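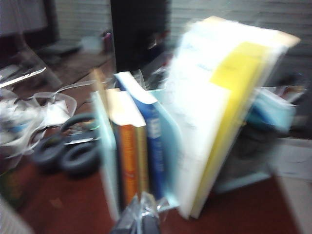 Igor Malinowski 在组内讨论时提出过异议,他认为拖动示教与遥操作示教不应混在同一训练集内:拖动示教时操作者的手直接施力于机械臂,力矩信号中含有人手的分量,遥操作数据中则没有,二者混合后,策略学到的接触力分布缺乏明确的物理含义。这一意见促使我们把原先合并报告的结果拆开,本节按示教方式分别给出数据采集流程、对齐方法与对比结果。

4.2 两种示教方式的采集与对齐

任务为桌面图书整理。机械臂需从桌面或书架上夹取一本书,将其移至指定位置,松开夹爪后退回起始位姿。书架为桌面收纳架,书本在架内的倾角由相邻物品决定,每次试验前由操作者随意摆放,不做标定。相较于抓取刚性方块,本任务的困难集中在两处:其一,平装书的书脊与封面刚度差异较大,夹持点偏离书脊时书页会张开;其二,插入阶段书体下缘与架底的接触在外部相机中常被遮挡,只能由腕部相机和关节力矩共同判断。

拖动示教在零力控制模式下进行。操作者握住腕部法兰后方的手柄,沿期望轨迹引导机械臂,夹爪的开合由手柄上的按键触发。控制器对重力与关节摩擦做前馈补偿,残余阻力在低速段仍可感知,因此操作者在接近书本时普遍有短暂停顿。停顿段若原样保留,策略会在抓取前长时间静止,我们依据末端速度阈值将其压缩,仅保留首尾各一小段,以便维持速度曲线的连续。夹爪闭合前后的静止帧不参与压缩,该时段内夹爪开度仍在变化,误删会造成闭合动作缺失。

遥操作示教使用 Trurnen 主从装置。主端为与从端同构的小型机械臂,关节角经缩放和滤波后作为从端的目标位置。操作者可直接看到桌面,也可查看腕部相机画面,两种信息来源不做限制。从端未向主端反馈力,接触是否发生由操作者通过视觉判断。图像、关节角、关节力矩与夹爪开度由 Kuston 记录程序统一写入,采样频率为 30 Hz,各通道以图像时间戳为基准,其余信号线性插值到同一时刻。

两种方式各采集 40 条有效轨迹。有效的判据为书本到达目标位置且松开后未滑落。操作者中途放弃、夹爪碰倒其他物品、通信中断的轨迹一律剔除,剔除的轨迹单独归档,不进入训练,也不进入下文的统计。
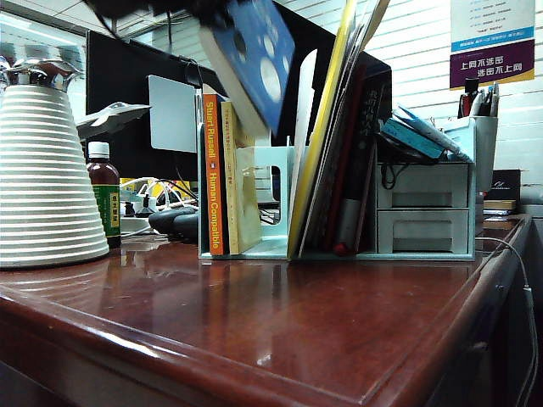
外部视角主要用于确定书本与收纳架之间的大致相对位姿,插入末段的调整则依赖腕部视角。训练时两路图像分别经过独立的编码器,特征拼接后与本体状态一并输入策略网络。我们试过共享编码器权重的做法,验证损失下降较快,实机执行时末端在收纳架上方出现往复摆动,遂未采用。

针对前述力矩信号的问题,拖动示教数据在使用前需要重放。具体做法是:记录拖动过程中的关节轨迹,将场景恢复到示教前的摆放,再由控制器以位置模式执行同一轨迹,图像与力矩均取自重放过程。重放时操作者的手不再进入视野,力矩中也不含人手的分量。其代价在于场景恢复存在误差,书本位置稍有偏移,原本成功的轨迹便可能在插入阶段卡住。卡住的重放轨迹予以舍弃并重新示教,直至数量补足。重放的动作标签取控制器的指令位置,实测位置仅用作状态输入。若以实测位置为标签,接触时指令与实测之间的偏差会丢失,策略在插入阶段的推力明显不足。

腕部图像在快速转移段存在较重的运动模糊。我们保留这些帧,未做去模糊处理,也未按清晰度筛选。执行阶段的相机与采集阶段相同,转移速度也相近,若训练集中只有清晰帧,策略在转移段面对的输入便落在训练分布之外。作为对照,我们训练了一个剔除模糊帧的版本,其轨迹在转移段中部有可见的迟疑,到达收纳架附近后恢复正常。

平放于桌面的书另需说明。夹爪无法从正上方直接夹起平放的书,操作者通常先将书推至桌沿,使其一侧悬空,再从侧面夹持。遥操作时此动作较难完成,因为推移距离过大时书会翻落,而主端没有力反馈。拖动示教在这一步较为稳定,操作者能经由手柄感到书与桌面之间摩擦的变化。

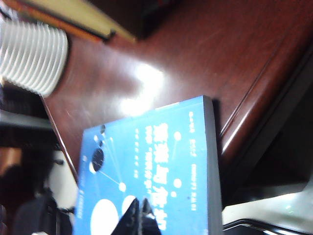 图 3 腕部相机视角下平放于木质桌面的蓝色封面书籍,画面下方为夹爪手指。

4.3 对比结果

评估在 Duvwood 实验室的同一张桌面上进行,每种策略执行 24 次,初始摆放由未参与示教的人员给定,三种策略使用相同的一组摆放。基线为 Sikora,即仅用外部相机输入的行为克隆策略,训练数据为遥操作轨迹。基线成功 13 次,失败集中于插入阶段,典型表现为书体下缘抵住架沿后继续下压,触发力矩保护而停机。加入腕部相机后,遥操作数据训练的策略不再频繁触发保护,剩余失败主要来自夹持点偏高,书在转移中绕夹持线转动,到达架口时姿态已偏离。

经重放的拖动示教数据在平放书的推移步骤上优于遥操作数据,在插入步骤上则略逊。检查归档轨迹后可见,拖动示教的操作者身体常挡住自己观察架口的视线,插入前的对准动作较为粗略,这一特征被策略原样继承。遥操作者的站位更自由,对准阶段的小幅修正也更多。

将两类数据合并训练时,若不经重放,夹爪在接触瞬间的动作出现明显抖动,与 Malinowski 的判断相符。经重放后合并,抖动消失,两个步骤的表现均接近单一数据中较好的一方。需要指出,试验次数有限,上述步骤间的差异未做显著性检验,书本的厚度与封面材质也未作为变量加以控制。合并时两类轨迹按等比例抽样,未尝试其他配比。

从采集耗时看,拖动示教单条轨迹的录制较快,计入场景恢复与重放后,总耗时反而高于遥操作。若任务中不含推移一类依赖触感的步骤,我们在后续实验中默认使用遥操作数据;含此类步骤时,仅对该步骤补充拖动示教,并在步骤边界处以末端位姿做拼接。拼接点两侧的速度差由低通滤波消除,滤波窗口的选取见附录。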